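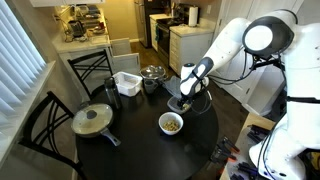 4. Planificación de la compra y presupuesto de equipamiento

4.1. Punto de partida

El proyecto Idley entró en fase de compras sin una lista cerrada. Había un techo de gasto, un local en Rovero y un conjunto de tareas domésticas: poner y recoger la mesa, tapar y destapar recipientes, pasar alimento seco de un envase a otro, guardar. Nada más. La primera versión del presupuesto recogía solo el robot y la pinza. Error nuestro, y bastante común por lo que vimos después en memorias de otros grupos: se presupuesta la máquina y se olvida la cocina.

Lo que sigue describe cómo se rehízo la partida. No es un protocolo. Son decisiones tomadas con prisa, algunas discutibles, anotadas para quien tenga que pasar por lo mismo.

4.2. Del catálogo a la tarea

Se pidieron ofertas a dos proveedores, Bradetti y Malik. Bradetti ofrecía plataforma completa con torso, brazos y pinzas, precio único, mantenimiento aparte. Malik vendía por módulos. Más barato en la primera hoja, más caro en la tercera, donde aparecían cables, fuentes, soportes y la licencia del controlador. Comparar las dos ofertas línea a línea no sirvió de mucho. Las líneas no coincidían.

Se optó por ordenar el gasto según la tarea. Para cada una: alcance necesario sobre la mesa, apertura de pinza, peso máximo del objeto, qué otras cosas hay alrededor. Este último punto pesó más de lo previsto. La Figura 1 da una idea: la pinza sujeta un envase pequeño de plástico transparente con algo de comida dentro, y en la misma mesa redonda hay un cuenco blanco, una sartén con tapa de vidrio, una botella alta, una olla, una taza. El brazo tiene que pasar por encima de todo eso. Una pinza con apertura generosa pero cuerpo voluminoso no vale para una mesa así, por mucho que cumpla la ficha técnica.

De ahí salieron dos requisitos que no estaban en el pliego inicial. Uno, pinza compacta. Dos, fuerza de cierre regulable desde software, con valores bajos de verdad. El plástico fino se deforma enseguida.

4.3. Partidas

El presupuesto final quedó en 7 partidas:

Plataforma robótica (torso, brazos, base).
Pinzas y dedos de recambio.
Cableado, sujeciones y protecciones.
Mobiliario y electrodomésticos del entorno de pruebas.
Menaje y consumibles.
Herramientas y banco de trabajo.
Mantenimiento y formación.

La plataforma se lleva la mayor parte, como era de esperar. Las demás juntas no son calderilla. Conviene decirlo en la primera reunión y no en la última.

Sobre el cableado. Se subestima siempre. El tramo del hombro al torso va en bucle y necesita holgura, y esa holgura se engancha en respaldos de silla, asas, mangos. Pedimos juego doble de mazos y fundas. Llegó uno solo; el otro se facturó igualmente y hubo que reclamar.

Sobre el menaje. Objetos comprados en tienda corriente, sin adaptar. Sartén y olla con tapa de vidrio porque el vidrio da problemas a los sensores de profundidad, y mejor encontrarse con ellos pronto. Taza y cuenco de cerámica, que se rompen: 48 piezas de reposición en la primera compra, contando envases de plástico. Alimento seco de forma irregular. Los paños de cocina van en la misma partida, cuestan poco y complican mucho la percepción.

Sobre las herramientas. Van en partida propia por consejo del taller. Al principio estaban dentro de mantenimiento y cada alicate exigia una autorización distinta. Tener un banco con pinzas y alicates en la misma sala ahorra viajes, y también ahorra formularios.

4.4. Plazos

La oferta de Bradetti se aceptó con fecha 10/01/2018. Entrega comprometida: marzo. El plazo del proveedor no incluía instalación ni puesta en marcha, cosa que figuraba en una nota al pie. Para el entorno doméstico se trabajó en paralelo, con compras pequeñas y factura directa.

Dos cuellos de botella. El primero, la puerta del local, que obligó a pedir el embalaje en bultos separados (con recargo). El segundo, la formación: el proveedor la impartía en grupos de 6 personas y no admitía grupos menores al mismo precio. Se completó el cupo con gente de otro laboratorio. Solución barata, aunque retrasó el calendario.

4.5. Coste por hora de uso

Para justificar la inversión se pidió un coste por hora. Se tomó como base una previsión de 293 horas de operación para el primer periodo, sin contar calibración. Con esa cifra la plataforma modular de Malik y la integrada de Bradetti quedaban muy cerca, y lo que inclinó la decisión fue el tiempo de integración. En la opción modular ese tiempo corría por cuenta del grupo. No estaba en ninguna factura y por tanto no aparecía en la comparativa. Lo añadimos a mano.

Limitaciones, varias. La previsión de horas es previsión. No se ha descontado valor residual. El desgaste de dedos y juntas depende mucho de la tarea y solo teniamos datos del fabricante, que no distinguen entre agarrar una caja rígida y agarrar un envase blando.

4.6. Notas para una segunda compra

Pedir el precio de los recambios junto con la oferta principal, por escrito y con vigencia. Reservar partida para menaje desde el primer borrador. Medir la puerta. Dejar el banco de herramientas cerca de la mesa de pruebas pero fuera del alcance del brazo; en nuestro caso esto se decidió tarde y obligó a revisar la distribución de la sala. La hoja de cálculo con el desglose completo se puede solicitar al grupo del proyecto Idley.

Compartido 7 veces · 0 comentarios
© Proyecto Idley, Rovero · Contacto · Aviso legal · Volver arriba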